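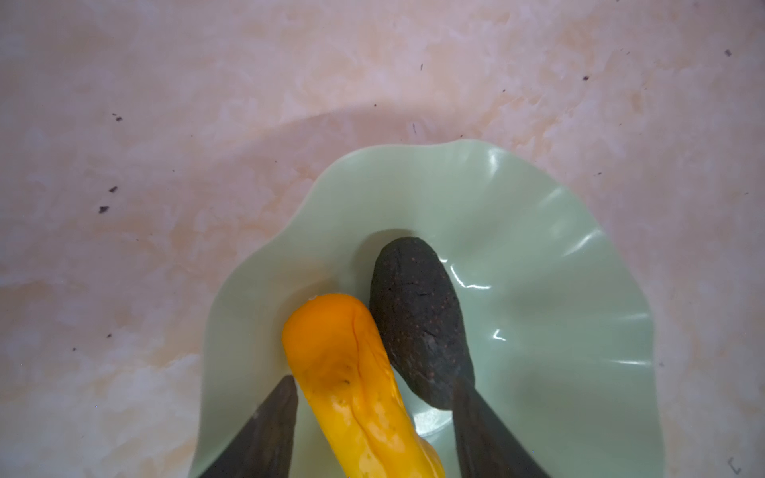 Green plate with a ruffled rim on a marble-patterned countertop.

Kinnear Community Garden Harvest Records: Data Card

Version 3

Summary

This dataset holds harvest and planting records from the shared beds at Kinnear, Casgate and Nusungate. It is maintained by the Otov Growers Association and is intended for gardeners, teachers and local councils with an interest in small-scale food growing.

Contents

The release contains 400 harvest entries from 97 beds. Each entry gives the garden, the bed code, the crop, the month of picking and the weight in grams. Planting notes are supplied in a separate file and can be joined to the harvest entries by bed code. Where a bed was shared between two crops, each crop has its own entry.

How the records were gathered

Plot holders weighed their produce at the garden shed and wrote the result on a paper sheet. The sheets were typed up by the Association at the end of each month. Entries that could not be read were left out. Crop names were changed to a common list, so that "silverbeet" and "chard" appear under a single name. Colour varieties of the same vegetable are not recorded separately.

Known gaps

Nusungate has no entries for July, when its shed was closed for repairs. The scales at Casgate were replaced partway through the season, and weights recorded before the change may be slightly low. Herbs and cut flowers were seldom weighed and should be treated as incomplete. Fruit eaten at the plot is not included.

File layout

harvest.csv: one row per entry, 8 columns
planting.csv: one row per sowing or transplanting
crops.csv: the common list of crop names

Blank cells mean that no value was written on the sheet. They should not be read as zero.

Privacy

Names of plot holders have been removed. Bed codes were reassigned before release and do not match the signs in the gardens.

Terms of use

The records may be copied and adapted for non-commercial purposes, provided that the Otov Growers Association is credited. Corrections may be lodged at the Kinnear garden office and will be included in the next version.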